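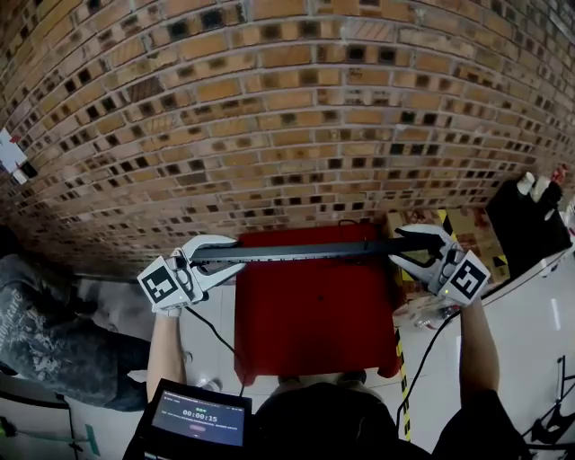
Visits > Reports > Jurison open day, Grusstead

Jurison opened its Grusstead building to visitors on 27th April. I went because I run a small repair and rental shop, and for two years I have been told by one salesman or another that a machine will soon be able to do the dull parts of it. I wanted to see how far along that was. The answer, for my kind of shop, is that some of it works and most of it is slow.

Entry was free but you had to put your name down in March. We were taken around in groups of 14. Parking is behind the building and the lot has a bad slope, so leave the handbrake on. Coffee was in the front room.

The ground floor is split into three areas. The first is for kitchen and laundry work, the second for what they call bench work, and the third is where tasks are done by people holding grippers in their hands. You walk through them in that order and then go upstairs for a talk.

The kitchen

The kitchen had a sink, a counter, a dishwasher and a two-arm machine on a fixed base. It was unloading the dishwasher when we came in. It took the plates out one at a time and put them in a rack. Plates went well. It did not drop any while I watched. Bowls were slower, and when two bowls had stuck together it picked up both, stopped, set them down and tried again. On the third try the guide separated them by hand and the machine carried on.

Someone asked how long a full load takes. The guide said it depends on the load, and that forks and spoons are still done by a person. I do a full load at home in the time it takes the kettle to boil, so this is not a machine I would buy. But I will say that a machine I saw at a trade fair a few years back could not pick up a plate unless the plate was in one exact spot, and this one did not care where the plate was. That is real progress.

Next to the kitchen was a table with towels. The folding was good. Hand towels came out square and the pile was neat enough to put on a shelf. Shirts were not being shown. I asked, and was told that shirts work on some days.

The bench

Bench work was the part I had come for. A single arm was sorting small parts into bins, and a second one was putting lids on plastic tubs. The tubs were made by Bednárik, who had a stand of their own by the door and were handing out catalogs. The lid machine is the closest thing to a finished product I saw. It pushed each lid down on four corners and checked it by trying to lift the tub by the lid. When the lid came off it tried again. I watched for a good while and it only needed help when the stack of lids ran out.

The sorting arm was fine with screws and washers and poor with anything soft. Rubber seals bent when it picked them up and some ended up in the wrong bin. For a shop like mine this matters. Half of what I handle is soft, or has a cord on it, or is a bag with something loose inside.

I also asked about dirt. Things come back to a rental counter with mud, tape and paint on them, and the same drill looks different every time. The guide said they test mostly with clean items. I thought that was a fair answer and I would have liked to see one dirty item anyway.

The third area

I knew the least about this part before I went, and I spent the most time in it. Before a machine can do a chore, it has to have something to learn from, and at Jurison a lot of that comes from people doing the chore with a pair of hand-held grippers. The grippers have two curved fingers each and carry a printed black and white marker block so their position can be tracked. You hold one in each hand and do the job with those fingers in place of your own. The project that covers this is called Plekia.

The task I looked at longest was a very plain one. A long black bar was being held over a red floor mat, one gripper on each end. Picking up a long bar with two hands is something you never think about. With grippers you have to, because if one end goes up before the other the bar twists and pulls out of the fingers. Visitors were allowed a turn at a practice table upstairs with a length of broom handle, and I got the handle off the table on my second go. Setting it down straight was harder than lifting it. My wrists were tired after a few minutes.

I asked how many times a job like that has to be repeated. For the broom handle they wanted 100 good tries before they would even look at the results, and for the lid machine it had been 2,000. Bad tries are kept too, but in a separate folder. The sessions are short and people swap over often, and I can see why after trying it.

What interested me was how ordinary the choice of jobs was. Lift a bar, turn it, put it down. Move a box to the side. Open a drawer and close it. These are shop-floor jobs, the ones I pay a teenager to do in summer, and they make up more of the day than the skilled work does. If a machine could take long items off a rack and lay them out on a counter without banging the ends, I would have a use for it tomorrow. We rent out shelving, poles, curtain rails and light bars, and most of our damage happens in the moving and not in the use.

The talk

The talk upstairs was half an hour and ran over. It was mostly slides. The useful part was a table with three columns: works now, works with someone standing by, and does not work. In the first column were lids, plates, and folding of flat items. In the second were sorting, wiping a counter, and carrying long items with two arms. In the third were cords, bags, anything wet, making a bed, and stairs.

I was glad to see a third column at all. At the last event I went to there was no such column, and everything was going to be ready next year.

There were questions about jobs, as there always are. The speaker said the machines they have lent out so far need a person nearby, so no one has been replaced yet. A woman behind me said that her cleaning firm cannot find staff in any case. There was also a question about price, and they would not give one. They said rental by the month is more likely than sale. I asked who pays if it drops a customer's item and was told this is being worked out - I wrote that down and underlined it.

What I would tell another shop owner

Go if they hold it again. It takes a morning. Wear flat shoes because the floors are hard and there is nowhere to sit until the talk. If you have a chore in mind, ask about that exact chore and ask to see it done. I got much better answers when I said "a six-foot curtain rail with a loose end cap" than when I said "long items."

If your work is lids and tubs, I think you could talk to them now. If it is mixed returns over a counter, like mine, I would leave it and look again later. I have asked to be told when the two-arm carrying moves to the first column, and I left them a box of our old rails to practice with. Some of them are bent, which I mentioned on the label.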